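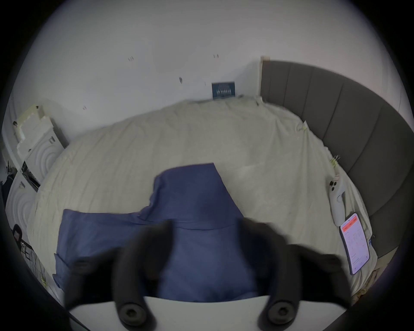

You asked in your last letter whether we could show the gripper work on soft things, and one of the reviewers at Borico put it more bluntly: anybody can teach a machine to pick up a block, so come back when you have bedding. We took that to heart, and I'm glad to say most of this period went into exactly that!

Our folks at Oscombe have now recorded 768 demonstrations of handling blankets and covers, all done by hand with the hand-held gripper, on real beds in real bedrooms. The goal in the plan was 1,000 and we expect to get there with the same crew. Each new person gets 20 practice runs before anything is kept, which has helped a great deal (the early recordings were awfully hurried, bless us all).

We did throw out 24 takes from August where the fingers closed too fast to follow. Slower hands make better teachers, so the instructions now say so on the first page.

Next we hand the full set to Hunico for training. We would like to move the leftover travel money into recording hours, if you'll agree to it, and we'd be grateful for word before the next payment goes out.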